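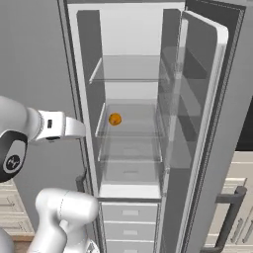
A reader in Himley tells me the dental van was never really a van at all, it was a converted mobile library, and that anyone who had to climb its back steps with toothache would remember the difference. Fair enough! I've kept "van" in this entry all the same, as it's the word used in the scheme's own leaflets and in the minutes, but consider the point made.

Skullstead Travelling Dental Scheme

The Skullstead Travelling Dental Scheme (most people I've met just call it "the van", see above) was a publicly paid-for dental service covering the town of Skullstead, the large village of Himley and the scatter of farms and hamlets along the Pumphrey road. It gave free check-ups to children and cheap basic treatment to adults who couldn't get on a dentist's list. I grew up at the Pumphrey end of things and had two fillings done on board, so I'm not a neutral party, though I've tried to stick to what's in the papers.

Background

Skullstead had two dental practices for as long as anybody bothered to write it down. One stopped taking public patients when its owner retired and the new people went fully private. The other kept its list but closed it to newcomers, which was no use if you'd just moved in, had a baby or let your registration lapse. The nearest practice with spaces was in Keltberg, over the hill, with a bus that left after breakfast and came back at teatime.

The district health board's first answer was a telephone helpline. It gave out the number of the practice in Keltberg. You can imagine how that went down, and the letters page of the local paper from those months is well worth an afternoon if you ever get the chance (the library has it bound, ask at the desk).

A petition followed, got up by parents at the Himley primary school. It closed with 929 names on it. The board's rules said a petition needed 1000 before it had to be debated in public, so strictly speaking it fell short, and there was a rather stiff letter pointing this out. The board then debated it anyway. I've never found a proper explanation for the change of heart and the minutes simply say the item was "taken at the chair's discretion".

How it worked

The van went round a fixed circuit of stops - the school at Himley, the market car park in Skullstead, the hall at Pumphrey and a lay-by on the main road that everyone complained about. Children were seen free. Adults paid a flat charge for a check-up and another for a filling or an extraction. Anything bigger, root canals and crowns and so on, meant a referral to the hospital clinic and a wait.

Booking was by phone at first, then by a paper slip posted in a box at the chemist's, and later by both at once, which caused double bookings all through the first summer. By August the slips had been dropped. My mother kept a pad of unused ones for shopping lists and I'm fairly sure there are a few left in her drawer.

Staffing was always the weak spot. The board wanted a salaried dentist and advertised the job more than once. In the end the chair was covered by a rota of dentists from outside the district, paid by the session, with a permanent nurse who did the bookings, the cleaning and a good part of the driving as well. Patients tended to see a different dentist each visit. Some minded that a great deal and some (me included) were just glad to be seen.

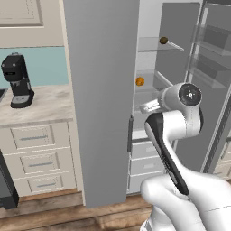
A kitchen with the refrigerator doors open and a white robotic arm in front.

The argument over charges

The row most people remember is the one over money. In its second year the board proposed raising the adult charge for a filling to 43 pounds, saying the old one no longer covered the materials. Councillors for Himley said this would send people straight back to pulling their own teeth, and one side of the council chamber walked out before the vote. The new charge went through, with an exemption for pensioners added late in the evening.

Opinion is still split on whether the rise did any harm. The board's yearly report said adult bookings held steady. Critics said that steady bookings proved very little when the waiting list had been closed part of the year, and I have to say I lean their way on this. Neither side ever published a breakdown by stop, so there isn't much to go on. If somebody has one in a filing cabinet I'd love to see it!

Closure

The van was taken off the road during the pandemic like so much else, at first only until further notice. On 18 March 2021 the board voted not to bring it back and to put the money towards a fixed clinic in Skullstead instead. The supporters of the clinic had a decent case. The vehicle was old, the ventilation was poor, and session dentists had got harder to find. Pumphrey lost out all the same, as the clinic is a long way off without a car and the promised transport grant was set at a level that doesn't cover a taxi.

A smaller campaign to restore a Pumphrey stop still meets in the hall. It asks for one visit a month, and the board's reply each time has been that it keeps rural access under review.

Name

The board's papers use "Travelling Dental Scheme" and "Mobile Dental Scheme" as if they were the same thing, sometimes on one page. I've gone with the first, as it's what was painted on the side. Older people in Himley also say "the tooth bus", but I've only heard that spoken and can't find it in print.

See also: Skullstead health board; Himley primary school; Keltberg bus service.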